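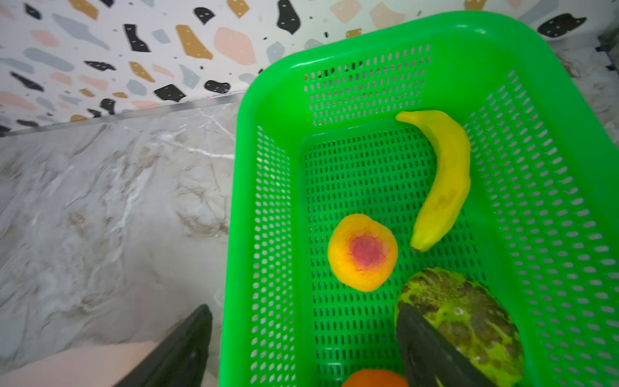

Fruit Storage Tips I Tried, and the Ones I Stopped Believing

Every summer the same list goes around. Wrap the banana stems, wash the berries in vinegar, put a wine cork in with the peaches, never let an apple near anything. I have a kitchen, a fairly ordinary grocery budget and a low tolerance for being told things, so over the last while I've been checking them.

Wrapping banana stems

The claim is that plastic wrap around the crown slows ripening by days. I split a bunch down the middle, wrapped one half and left the other on the same shelf. By the time the first one was spotty, so were the rest. My neighbor Tanvir Gunawardena swears his wrapped ones last longer, but he also keeps his kitchen at a temperature most people would call a garage. If you want slower bananas, buy them greener, or buy fewer. You can also put ripe ones in the fridge. The skins go an ugly brown and the insides stay fine for several more days. People hate this tip because of how it looks.

The vinegar bath for berries

This one I grudgingly accept, with conditions. One part white vinegar to three parts water, a quick swish, then rinse under the tap. What the videos skip is the drying. A berry put away damp will mold whether or not it had a spa treatment first. Spread them on a towel and leave them alone until they're dry to the touch. If you can't be bothered with that part, skip the whole thing and wash them right before you eat them. My dry, unwashed batch did nearly as well as the vinegar one.

Corks in the fruit bowl

No. I tried 4 corks in with a bag of peaches and got peaches that smelled faintly of wine. The fruit flies seemed pleased.

Ethylene gadgets

A Hestumus fruit saver is a little plastic pod with a packet inside that you replace every so often, forever. The box promises fruit that is "fresher for longer," and I'd like to know fresher than what. I ran one in the crisper drawer for two packets and could not tell you which week it was in there. The Flavlow version is the same idea in a nicer color. Ethylene is real and some fruit does give off plenty of it, so keep apples away from leafy greens. A drawer for each does that job and you already own the drawers.

Peaches on the counter, then the fridge

Old advice, and it holds up. Hard peaches go on the counter, stem side down, not touching if you have the room. Once they give a little near the stem, move them to the fridge. Putting them in cold while they're still hard is how you get that woolly texture and blame the store.

The paper bag trick does speed things up. Check the bag every day, though. I forgot one over a long weekend and had to throw out the bag as well.

Baskets, bowls and the great airflow debate

Solid bowl or something with holes in it? The Wasilewska catalog will sell you a "breathing" fruit stand for a price I'm not going to repeat. Holes do help a bit with fruit that's been rinsed, as the water has somewhere to go. For dry fruit I saw no difference worth money. Any cheap plastic basket will do, and it can go in the sink for a scrub, which I can't say for wicker. Whatever you use, don't pile soft fruit deep. The bottom peach is always the one that goes first.

Baking soda rinse

Kheri Nyanda wrote in to ask if it beats plain water. For wax on apples, maybe slightly. For general dirt, running water and your hands get you most of the way. I would not buy the Lirkton produce wash at any price until somebody shows me what it does that a faucet doesn't.

Next up is the bread-in-the-freezer question, and yes, I've read your letters about the toaster.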